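Dilotberg Home Repair Fund
Progress report to the Tekleab Trust
27 September 2020
Prepared by Robel Berhe, program manager

Summary

This report covers the second half of the grant year. We completed 30 home repairs in Dilotberg and the Bedano neighborhood, against a target of 30. Spending is within budget. Two items carry over into October and are described below.

Work completed

Most of the jobs were small. Loose handrails, leaking traps under kitchen sinks, storm doors that would not latch, worn thresholds and soft spots in floors made up the bulk of the list. The larger jobs were a porch rebuild on Drumier Street and a bathroom subfloor in Bedano that had rotted through around the toilet flange. The subfloor took four visits, two more than planned, and we had to bring in a licensed plumber for one of them.

We stopped indoor work for part of the spring and started again with exterior jobs. Households that asked to wait were kept on the list in their original order. All but one have now been served - the remaining household is out of state and will call when they return.

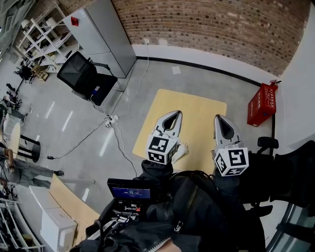

Materials were harder to get than last year. Pressure-treated lumber went up sharply over the summer, and our usual yard was out of deck boards for several weeks. We bought what we could from a second supplier and moved the porch job back. The average materials cost per home came to $831, compared with $720 in the first half.

Waiting list

There are 12 households on the waiting list. Five need ramps or steps, which should be finished before the ground freezes. The others are interior jobs that can be done over the winter.

Carried over

The Drumier Street porch still needs its second coat of paint. We are also waiting on a replacement window for a house in Bedano. The first one came in the wrong size and the maker has agreed to replace it at no charge.

Request

We ask the Trust to let us move the unspent travel line into materials. No change to the total grant is needed. A revised budget sheet will follow once the October invoices are in.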